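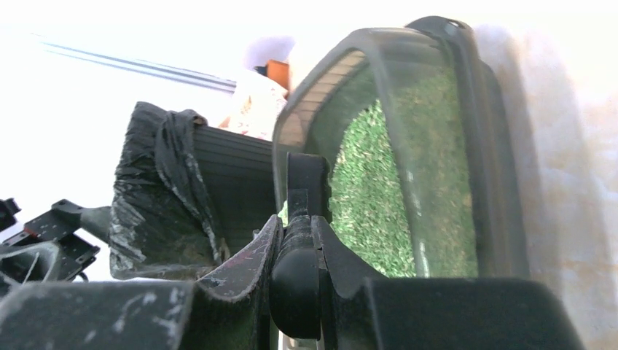 **2025年5月11日 文:シャフィカ・エンティリ(Syafiqah Entili/Norkora 広報・読者係)**

# 猫との毎日を書きとめる本『Mimar(ミマール) 猫と暮らす人の記録帖』、できあがりました

生活書の編集室 Norkora(ノルコラ)は、猫と暮らす人のための新刊『Mimar(ミマール) 猫と暮らす人の記録帖』の予約受付を本日開始しました。食事、水、トイレ、爪、毛玉、引っ越し、来客、留守番。猫のいる家で毎日のように起きているのに、どこにも書かれないまま忘れられていく小さなことを、読みながら書きこんでいける一冊です。

企画が動きだしたのは、読者の皆さまに「猫のことで、メモしておけばよかったと思ったことを教えてください」とお願いしたのがきっかけでした。返ってきたお便りは1,253通。編集室の机がしばらく封筒で埋まり、昼休みにはみんなで読み上げっこをしていました(午後の仕事に戻るのが惜しいくらい、おもしろかったのです!)。子猫のころの体重をもう思い出せないという声、ごはんの銘柄を替えた日がわからず動物病院で答えに詰まったという声、そして、いなくなってから読み返せるものが写真しかなかったという声。どれも具体的で、読んでいるこちらの手が止まるようなお便りばかりでした。

## 読む本と書く本を、いっしょに綴じました

本文は約195ページ。左側に読みもの、右側に書きこみ欄を置くのを基本の形にしました。最初の試作では後半にまとめて記録欄を設けていたのですが、試しに使っていただいた方から「読んだその場で書きたい」「後ろをめくるのが面倒で、結局書かなくなった」という感想が続き、思いきって全部組み直しています。編集担当のハフィズ・クスマ(Hafiz Kusuma)はこのとき割り付けを最初からやり直すことになりましたが、本人はずいぶんうれしそうでした。

章立ては次のとおりです。

1. **たべる・のむ** 食器の高さ、ごはんの時間、水の置き場所と飲みっぷり
2. **だす** トイレの大きさ、砂の好み、掃除の手順、回数と様子の書き方
3. **ねる・あそぶ** お気に入りの場所の移り変わり、おもちゃの流行、夜中の運動会
4. **でかける・まつ** 通院、キャリーの練習、留守番、旅行中に頼む人への申し送り
5. **としをとる** 段差、寒さ、毛づくろい、食欲の変化と向き合う日々

章の合間には、読者のお便りから生まれた短いコラムを20本収めました。窓辺の段ボールを片づけられないまま冬を越した話、爪切りを家族の誰がやるかで毎回もめる話、在宅勤務の会議にしっぽだけ出演する話。掲載にあたってはお一人ずつに連絡を差し上げ、細かな言い回しまで相談しながら原稿を整えました。猫の名前は、ご本人の希望によりほぼすべて本名で載っています。

## いちばん反響の大きかった「だす」の章

お便りのなかでとくに熱がこもっていたのが、トイレの話題でした。うちの猫はこの砂でないと入らない、砂を替えたら廊下で訴えられた、掃除した直後にかならず使う。苦労話のはずなのに、どなたの文章もどこか誇らしげなのです。編集室でもこの章がいちばん長くなり、何度削ってもまた増えてしまいました。

この章では、まず道具の選び方を取り上げています。トレーの縁の高さ、出入りのしやすさ、砂の粒の大きさと飛び散りにくさ、スコップの目の粗さ。どれが正解と決めるかわりに、猫の体格や年齢、家の間取りに合わせて比べられるよう、書きこみ式の比較表を用意しました。木や紙、鉱物、おから、シリカゲルなど素材ごとの特徴も、処分の仕方とあわせて整理しています。固まるタイプか固まらないタイプかで掃除の流れがまったく変わるので、はじめて猫を迎える方にはぜひ先に読んでいただきたいところです。

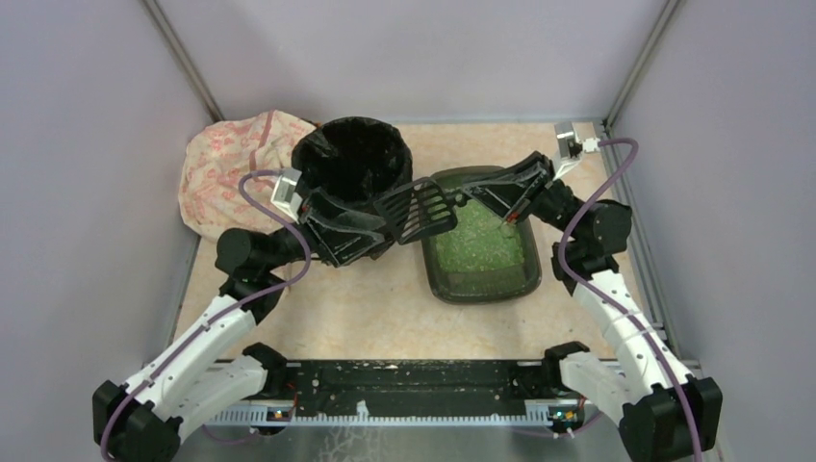 *緑色の粒状の砂を入れたトレーと、細い隙間の並んだ黒いスコップ。*

続いて、毎日の掃除と、ときどき行う丸洗いの手順が並びます。丸洗いの項では、香りの強い洗剤を避けること、よくすすぐこと、しっかり乾かしてから新しい砂を入れることなど、基本を落ち着いた文章でまとめました。トイレの場所を変えるときには、古い場所をいきなりなくさず、しばらく両方を使えるようにしておくやり方も紹介しています。

書きこみ欄は、できるだけ手間のかからない形をめざしました。時刻をきっちり書かなくても、朝・昼・晩の欄に印をつけるだけで一週間の様子が見渡せます。色、かたさ、量の変化は短い言葉で添えれば十分ですし、空白の日があってもまったくかまいません。試作版を使った方のなかには、家族それぞれがペンの色を決めて書きこみ、いつのまにか交換日記になっていたというお宅もありました。すてきな使い方なので、本の中でもそのまま紹介させていただいています。

もちろん、記録帖は診察の代わりにはなりません。何度もトイレに行くのに尿が出ていない、ぐったりしている、食べない、吐き続けるといった様子があれば、本を開くより先に動物病院へ連絡してください。この一文は章の扉に大きく入れました。電話番号を書いておく欄も同じページにあります。夜間にかかれる病院の番号も、元気なうちに調べて書いておくと心強いものです。

## 猫砂の捨て方という、地味だけれど大きな悩み

意外なほど多かったのが、使い終わった砂の捨て方についてのご相談でした。袋はどれを使うか、収集日まで家のどこに置くか、においはどうするか。集合住宅にお住まいの方、坂の上にお住まいの方、一度に重いものを運べない方、それぞれに工夫があって、読んでいるうちに編集室のメンバーまで自宅のやり方を変えはじめてしまいました。

本では、汚れた部分を小さくまとめてこまめに出す方法、ふたつきの容器にためて収集日に出す方法などを、暮らし方別に並べています。砂の全交換は思いのほか重くなりますから、袋を分けて少しずつ運ぶという、ごく単純な工夫にも一項目を割きました。分別の区分を自分で調べて書いておく欄もつけています。引っ越したときに書き直せるよう、この欄だけは余白をたっぷりとりました。
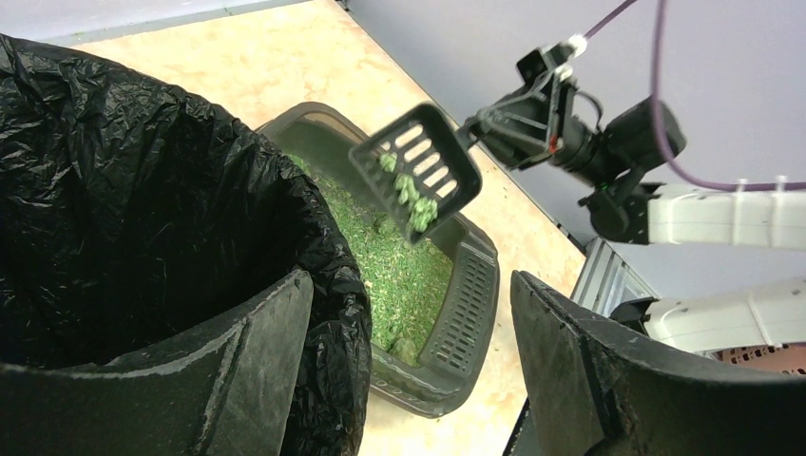
**問い:使い終わった猫砂は、燃えるごみに出せますか。**

お住まいの自治体の区分によって変わります。紙や木の砂は可燃ごみとして扱われることが多い一方、鉱物系の砂は別の区分になる場合がありますので、砂の袋の表示と自治体の案内の両方をご確認ください。「トイレに流せる」と書かれた砂についても、建物の配管や地域の決まりで流せないことがあります。

## 書くための紙、めくるための綴じ

紙と綴じにも、たっぷり時間をかけました。台所の隅や洗面所で立ったまま書く方が多いと聞き、開いた状態でぴたりと平らになる綴じ方を選んでいます。印刷と製本をお願いしたのは、手帳づくりの経験が長い Jiron(ジロン)の皆さんです。ボールペンの筆圧が裏に響かないか、鉛筆の線がこすれて広がらないか、ぬれた手で触ったときに波打たないか。見本を作るたびに編集室へ送っていただき、鉛筆派と万年筆派が譲らない試し書き大会が開かれました。

本文の紙は、ほんのり黄みのある落ち着いた白に決まりました。表紙は、なでたときに少しざらりとする手ざわりです。猫が角に頬をこすりつけても毛羽立ちにくい、というのはクスマの自宅での結果にすぎませんが、ご本猫はたいへん熱心に協力してくれたそうです。

文字の大きさは、一般的な実用書よりもひとまわり大きくしました。猫が年を重ねるころには飼い主も同じように年を重ねます。老眼鏡を探しているあいだに書く気がそがれてしまう、というお便りに、編集室の何人もが深くうなずいたのでした。

### 編集担当 ハフィズ・クスマのことば

> 「お便りを読んでいて、皆さんの観察の細かさに圧倒されました。水を飲む音がいつもと違った、階段の途中で一度止まるようになった。毎日いっしょにいる人にしか見えないことがこんなにあるのに、書く場所がなかったんです。だから専門書のように難しくせず、メモ帳のようにそっけなくもせず、開くのが楽しみになる本にしたいと思いました。私はトイレ掃除のページがいちばん好きです。あそこには暮らしが全部出ますから!」

## 留守を頼む人に、そのまま渡せるページ

巻末には、切り離して使える「申し送りシート」をつけました。ごはんの量と時間、食器を洗うスポンジの場所、砂とごみ袋のしまい場所、隠れがちな場所、触られるのが苦手なところ、かかりつけの病院。頼む側は当たり前だと思っていることほど、頼まれた側にはわからないものです。お便りには、押し入れの奥で眠っていた猫を半日探したという預かり経験者の方の話もありました(無事でよかった)。

シートには「やらなくてよいこと」の欄も設けています。遊びに誘わなくてよい、抱っこはしなくてよい、窓は開けなくてよい。こう書いてあるだけで、預かる人の緊張がずいぶんほぐれるようです。書き方に迷ったときのための記入例も添えましたので、まずはまねして書いてみてください。

トイレまわりについては、普段の掃除の手順に加えて、出した袋をどこに置いておけばよいかまで書けるようにしました。試作版を使った方からは「帰宅してから電話で確かめることが減った」といううれしい報告をいただいています。

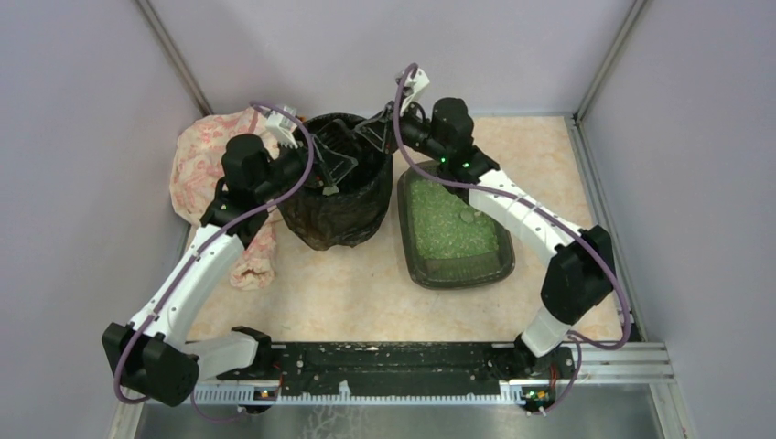 *ベージュのまだらのマットの奥に置いた、黒い容器。*

## 11月には、書いた人どうしで見せ合う会を開きます

記録帖は、買った日がいちばんきれいで、使うほどくたびれていきます。そのくたびれた一冊を持ち寄る催しを、11月に読書スペース Ritchie(リッチー)で開くことになりました。題して「うちの猫の、どうでもいい記録展」。どうでもいいと書きましたが、もちろん反語です。

会場では、ご希望の方の記録帖を見開きで展示するほか、砂の好みやごはんの時間について気楽におしゃべりできる席を設けます。個人情報や病歴など、見せたくない部分には付箋や紙を貼っていただいてかまいません。猫を連れての来場はご遠慮いただき、そのかわり名前と特徴を書いて貼れる大きな壁新聞を用意します。いま猫と暮らしていない方、かつて暮らしていた方も大歓迎です。見送った猫のことを書いたページも、お持ちいただければ大切に展示します。

詳しい日程と申し込み方法は、決まりしだい Norkora の読者だよりでお知らせします。

## 書誌情報とお申し込み

- **書名:** 『Mimar(ミマール) 猫と暮らす人の記録帖』
- **編・発行:** Norkora
- **印刷・製本:** Jiron
- **付録:** 切り離し式「申し送りシート」
- **予約:** 全国の取扱書店、および Norkora 読者係

書店の皆さまには、店頭用の見本とコラム抜粋の小冊子をお送りしています。動物病院や図書館など、待ち時間に手に取れる場所への見本の設置も受け付けておりますので、お気軽にご相談ください。複数の猫と暮らすお宅向けには、記録欄だけを綴じた別冊の準備も進めています。すでに「うちには何冊いりますか」というお問い合わせが届いており、編集室は大急ぎで用紙を手配しているところです。

掲載用の書影、コラムの転載、編集担当への取材をご希望の報道関係の方は、Norkora 広報・読者係のエンティリまでご連絡ください。猫の話だけで終わってしまう取材も歓迎いたします。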